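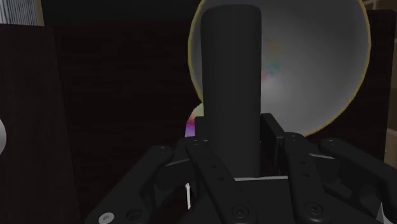
I'd been meaning to get to the McIver tile works for years, and in July I finally went, on one of the mornings when they throw the doors open and let anyone wander in. It's out past Omine, at the end of a road that gets narrower and narrower until you're sure you've gone wrong. Keep going! There's a hand-painted sign on a gate, and then suddenly a field full of parked cars.

My group had 17 people in it, and our guide was Kuldeep Negi, who started out in the glaze room and now runs most of the firing. He talks fast and walks faster. We began in the clay shed, which smells like a basement after rain (I mean that as a compliment). They buy two kinds of clay and blend them, and he let us squeeze a lump of each. One felt like cold butter. The other had grit in it, and I was picking it out from under my ring all through lunch.

Then the presses. I expected them to be loud and they were, but it was more of a thump you feel in your knees. Out come these damp little squares, soft enough to dent with your thumb, and they sit on racks until they're dry enough to handle. A boy in our group asked if he could keep one and was told yes, as long as he carried it flat. Last I saw, it was in two pieces and he was perfectly happy.

The kiln room was my favorite. The big kiln is called the Tirkov, after the family that built it, and it goes up to a little over 2,000 degrees. You can look in through a peephole with a dark glass over it. All I saw was orange, but I went back for a second turn anyway. Kuldeep said the same brown glaze can come out three different ways depending on which shelf it sat on, and he had a tray of duds to prove it. I liked the duds better than the good ones, and I told him so. He said everyone does.
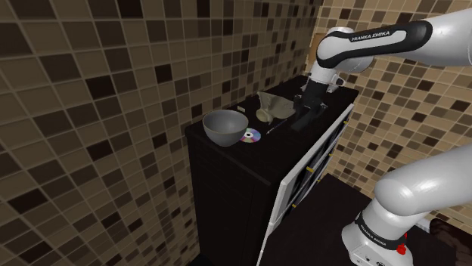
Mixing is where I really got hooked. I'd always figured a mosaic wall was just tiles out of a box, whatever came to hand, and there's a whole bench of people whose job is to make it look that way. They shuffle the shades so you don't get clumps or stripes, which is apparently what happens if you leave it to chance. Think of small squares in dark chocolate, medium brown, tan and beige on one wall, then the same pattern turning the corner and going much paler, mostly beige and sand with a darker square here and there. I'd have called that random. Now I look for the seams between sheets, and I can't stop doing it in restaurants — my husband would like a word with McIver about this.

We got to try a sheet ourselves. Mine had a big dark blob in the middle, and the woman running the bench swapped a few squares around and fixed it in no time.

Lunch was from the Festska truck in the yard, dumplings and a pickle thing, $11 and worth it. The seconds shop is cash only, so bring some. I came home with a bag of odd tans and one gorgeous, slightly warped chocolate tile that's now under the plant on the kitchen windowsill. Wear closed shoes, go early, and if there's a line for the peephole, get in it.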